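Minutes of the Home Demonstrations Working Group
January meeting, started at 4:10 p.m. in the long room at Dellau

In the chair: Colm Conneely
Minutes: the writer, as usual, with apologies for the handwriting that these were typed up from

1. Welcome and last month's minutes

Colm welcomed everybody back and thanked the people who had come straight from a collecting shift, still with their bags over their shoulders. The minutes of the last meeting were read through and accepted with one correction: the spare finger pads are kept at Sulitz, in the gray cabinet, and have been all along. Colm said he was glad to have that settled, having made the trip to the wrong building himself.

2. Where we stand with the kitchen set

The target for the kitchen set is 4000 accepted demonstrations by hand-held gripper. We have 1268 in the bank after review. Colm said he was very pleased with that, considering how many evenings went into practice before anyone was allowed to record for keeps, and he wanted it written down that the practice shows. The early takes were hurried. The newer ones have a nice calm pace to them, and the reviewers are sending far fewer back for jerky wrists.

There was a long and friendly talk about what counts as one demonstration. Some homes have been recording a whole job from start to finish — take the bowl, carry it, set it down, go back for the next — and others have been stopping after each piece. It was agreed that from now on a single pick and a single place make one demonstration, and that a longer job may be recorded as well but must be marked as long. Nothing already accepted will be recounted.

3. Stacked dishes

Most of the meeting went on this, and happily so. Stacks are hard. When bowls are nested, the finger has to find the rim of the top one without catching the one underneath, and people get tempted to poke a thumb in and help. Please don't help! If the gripper can't do it, the robot won't learn it from us either, and a missed grasp followed by a patient second try is worth keeping. The reviewers at Tidholm asked for more of those, and Colm promised they would get them.

We also went over plates. Plates under bowls should be left where they are until the bowls have been moved, and the lift should start from one side with the wrist turned a little. One member found that coming in too steeply pushes the plate along the cloth and takes the cloth with it. The suggestion of smoothing the cloth flat before every take was discussed and turned down, as real counters have rumpled cloths and we want the wrinkles in.

4. Two-handed work

We now have people working with 2 grippers, and Colm spoke warmly about how well they've taken to it. The rule for the time being is that both grippers start open, one on each side of the dishes, and that the second hand waits its turn unless the piece needs steadying. Elbows in, please, and a pause at the start and at the end so the cutting software can find the edges of the take.

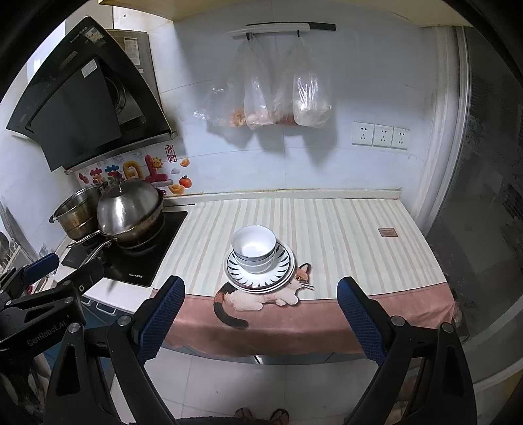
Kitchen Tasks Team — Home Demonstrations Working Group

The team went through the starting position with the bowls still nested on the plates and the open fingers leaning in on either side. Several people liked how close the stack sits to a cooktop with a wok on it, which is just the sort of crowded counter that the teleoperation rig at Mac Mathúna has never had. Colm reminded everyone that burners stay off during recording, always. There was also a word about glossy white bowls on white plates, a fair test for the camera, and a request to keep patterned cloths in the mix. The cat on this one was much admired.

5. Remote control sessions

The remote sessions at Mac Mathúna will carry on through the spring. Operators there are still finding the delay tiring after an hour, so shifts will be kept short. It was asked whether the hand-held takes and the remote takes should be scored on the same sheet. Opinions differed, at some length, and the matter was held over.

6. Any other business

Charging cables are to go back in the box they came out of. Colm will bring new labels. Anyone wanting a refresher on wrist angle may stay behind next time.

The meeting closed at 5:45 p.m., and the tea went on somewhat longer.

Actions
Colm: labels, note to Tidholm on second tries
Kitchen Tasks Team: mark long takes as long
All: pads back to Sulitz

2 shares · 0 comments
Contact the working group | © Dellau Home Demonstrations | Back to top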